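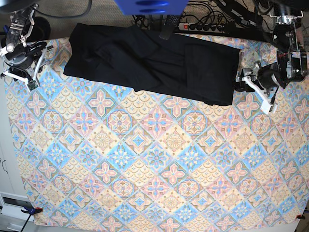 My grandmother owned one good black dress, and she wore it to every funeral in Sternham for the better part of 40 years. It had long sleeves and a collar that could be taken off and washed on its own, and between funerals it lived at the back of the wardrobe in a pillowcase with a cake of lavender soap. When I was small I thought the dress itself decided when somebody was going to die. I've been thinking about it a good deal lately, because I have been trying to learn how to mend black clothes, and black, I can tell you, is the hardest colour of the lot. Lay a black garment out lengthwise on a patterned cloth and you can find the creases and the folds well enough, but try to find a line of black stitching in it after tea, by the light of one lamp, and you'll be there until bedtime.

It was Agustina Pereyra who put me on to all this. She runs the mending room above the old seed merchant's in Skornby, up a set of stairs that would worry a goat, and she has been repairing other people's clothes since she was 7 years old and unpicking hems for her aunt. She is 63 now, and she still has the aunt's scissors (they have been sharpened so often that the blades have gone quite narrow, like a heron's beak). I went up there in October with a cardigan that had lost an argument with a gate, intending to drop it off and be on my way, and I came down again three hours later with a darning mushroom, a packet of needles and the cardigan, still unmended, under my arm. She had told me I was perfectly capable of doing it myself.

"People bring me black things and they say, it doesn't matter, nobody will see," she told me, threading a needle without looking at it. "But black shows everything. The wrong black beside the right black, it shouts at you!"

She's right, of course. I'd always supposed that black was black and that one reel would do for the lot, and then she pulled open a drawer and set out her threads along the windowsill, and in the daylight there they were: a brown black and a blue black, one with a green cast to it like a magpie's tail, and one so faded it was really a very dark grey with ambitions. She keeps the faded ones on purpose. A jumper that has been through the wash 80 times wants a thread that has had a bit of life too, so she hangs her new reels in the sun for a few weeks before she'll use them on anything old.

There's a long tradition behind this sort of fuss. Agustina's family, on the Benítez side, were tailors for two generations before they came out, and her great-uncle kept a mourning book, in which he wrote down every black garment that passed through the shop and who it had been let out or taken in for. She showed it to me, though she wouldn't let me hold it while I had a cup in my hand. One coat turns up again and again over the years, first for a father, then shortened for his son, then remade as a skirt. After that it appears as a single line, "lining for a bag", and we both went rather quiet.

I did the cardigan in the end. It took me most of a wet weekend with the dog, Irus, lying across my feet, and I unpicked it 2 times before I was satisfied. I worked beside the kitchen window in the mornings, as instructed, with a sheet of white paper slipped behind the hole so that I could see where the stitches were going, and I kept my tension loose, and I didn't tie a knot. If you put it on a table in front of me now I could find the darn straight away, but my sister couldn't, and she looked hard.

As for the funeral dress, it came to me after all, pillowcase and soap included. There's a split under the left arm that my grandmother closed up herself in navy thread, and I asked Agustina whether I ought to take it out and do it again in something that matched. She turned the sleeve over, had a good look at the stitches, and handed it back to me. I've left it navy, and I am going to fix the collar.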